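4. Procurement Rules and the Maintenance Burden in Small-State Armed Forces

4.1 Background to the Trumarholm case

The preceding section dealt with the way small states decide what to buy. This section turns to what happens once the contract is signed, and in particular to the cost of keeping equipment in service. The literature on defense spending has long favored the moment of purchase. Purchases are announced, debated in parliament and reported in the press. Maintenance is paid for out of general operating budgets, often under headings that combine fuel, spare parts, training and building repair. It is therefore harder to study, and the number of detailed accounts is small.

The Trumarholm depot offers an unusually full record. It served as the central storage and repair site for the country's wheeled transport and towed equipment, and its accounts were kept separately from those of the army as a whole. The reason was administrative. The depot had been set up under a joint agreement between the ministry of defense and the regional authority, and each party wanted to be able to show what it had paid. The resulting books list work orders, parts requests, contractor invoices and staff hours in a form that can be compared from one year to the next.

Raphaël Marty's earlier study of the depot drew mainly on the contractor invoices and argued that rising costs were the result of poor bargaining with outside firms. We accept that bargaining was weak in the early years. However, the work orders, which were not open to researchers when Marty wrote, point to a different and earlier cause. Vehicles were being sent to the depot with faults that the units themselves had once repaired, and the depot was passing a growing share of that work to contractors.

4.2 The shift of work from units to the depot

Under the older rules, each transport company kept its own workshop and a small stock of common parts. A driver who reported a worn brake line could expect to have it replaced on the same site. The workshop kept a paper log, and the company commander signed for parts once a month. The system was slow to report upward, and the ministry had little idea of what was held in the units at any given time. An internal audit found that some companies held parts for vehicles that had already been withdrawn, while others were waiting months for items that a neighboring company had on its shelves.

The reform that followed was meant to correct this. Unit workshops were reduced to basic tasks, and all parts were to be held at Trumarholm and issued on request. The ministry expected that central stock would be smaller, better recorded and cheaper to maintain. In the narrow sense these aims were met. The stock list became accurate, and surplus items were sold or scrapped. What the planners had not allowed for was the loss of skill in the units. Mechanics who no longer carried out full repairs were moved to other duties or left the service, and within a few years many units were unable to diagnose a fault without help.

The work orders show this clearly. Requests in the first period after the reform tend to name the part that is needed. Later requests describe a symptom, such as a noise, a leak or a loss of power, and ask the depot to inspect the vehicle. Each inspection required the vehicle to be moved, usually on a hired low loader, and to wait its turn in the yard. By the end of the period under study, the depot was receiving roughly 500 such requests a year. Transport costs alone exceeded the savings that had been claimed for the central stock.

It would be wrong to treat the reform as a simple error. The ministry was under pressure to show that existing funds were well spent before it asked for more. Central control of parts was the accepted practice in several larger forces, and the advice given at the time pointed in that direction. The difficulty lay in applying a model suited to a large force, with many repair sites and its own transport, to a small one with a single depot and few drivers trained to move heavy loads.

4.3 The role of outside contractors

As the backlog grew, the depot turned to private firms. The first contract went to Pillora, which took over engine work. A second was signed with Prekmont for electrical systems and communications fittings. Both firms were paid by the job, with no limit on the number of jobs in a year. Neither contract required the firm to train depot staff or to share its repair manuals once the contract ended.

Marty is right to criticize these terms. A buyer with better legal support would have asked for a ceiling on annual spending and for access to technical documents. Even so, the terms are easier to understand when they are set beside the depot's position at the time. Vehicles were needed for a planned exercise in April, and a large part of the fleet was standing in the yard. The depot's manager wrote to the ministry that any delay in signing would leave the transport companies unable to take part. The ministry approved both contracts within the week.

The longer effect was on the depot's own staff. Engine fitters had little engine work to do, and several were hired by Pillora at higher pay. The depot then paid the contractor for the labor of people it had itself trained. By the time the contracts came up for renewal, the ministry had no realistic alternative to signing again. This pattern — loss of skill, reliance on a supplier, and loss of bargaining power — has been noted in studies of naval repair yards and air force maintenance, but it has rarely been traced in ground transport, where the equipment is less complex and the need for outside help is usually assumed to be low.

4.4 The Kirkegaard review

The ministry's response came in the form of the Kirkegaard review, which was given a wide brief and produced its findings in two parts. The first dealt with cost. It found that spending per vehicle had risen in every year since the reform, and it recommended that the basic unit workshops be restored. The second part dealt with readiness, which the review defined as the share of the fleet able to leave its base within a day of being ordered to do so. On this measure the review was more critical. It held that the ministry had been reporting vehicles as available when they were present on site, whether or not they could be driven.

The review also looked at the handling and inspection of vehicles and parts within the depot. These passages are short and were not widely discussed. They matter here mainly as evidence of how the reviewers understood the problem. They treated handling as a cost to be measured in its own right, where earlier ministry papers had folded it into general labor.
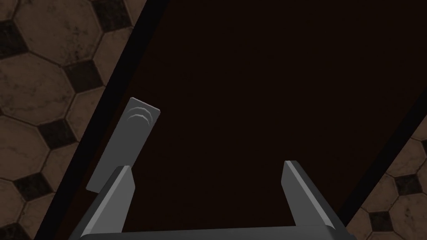
Figure 9. Rendered view from a simulation, showing a parallel gripper with two gray fingers and a dark brown surface.

Most of the review's proposals were accepted in principle. Their application was uneven. Unit workshops were reopened in the larger garrisons, where space and staff could be found, but the smaller garrisons continued to send all but the simplest work to Trumarholm. The contract with Prekmont was allowed to lapse. The contract with Pillora was renewed for a shorter term, with a spending ceiling and a duty to train depot fitters. The revised definition of readiness was adopted in full, and the reported figure fell sharply in the first year. Ministry officials told the parliamentary defense group that the fall reflected a change in counting and should not be read as a decline in the state of the fleet. The work orders support that statement.

4.5 Discussion

Two points from the case bear on the wider argument of this paper. The first concerns the timing of costs. The savings from central stock appeared at once and were easy to record. The costs appeared later, under other budget headings, and were carried by units that had no say in the decision. A spending target that is expressed as a share of national income does not distinguish between these kinds of cost, and a government can meet such a target while its usable fleet grows smaller.

The second point concerns records. The Trumarholm accounts exist only because two public bodies did not fully trust each other to pay their share. Where a single ministry controls both purchase and repair, there is less reason to keep separate books, and later researchers have less to work with. We would therefore urge caution in reading the low maintenance figures published by some comparable states. In several cases the figures cover contractor payments alone and leave out staff hours, transport and the cost of vehicles standing idle.

There are limits to what the case can show. The depot handled ground transport only, and its fleet was made up largely of older types for which parts were still easy to obtain. The work orders for one winter are missing and are believed to have been lost during a move between offices. We have not tried to estimate the missing entries. Section 5 compares the depot's experience with that of two coastal repair stations, where the same reform was considered and turned down.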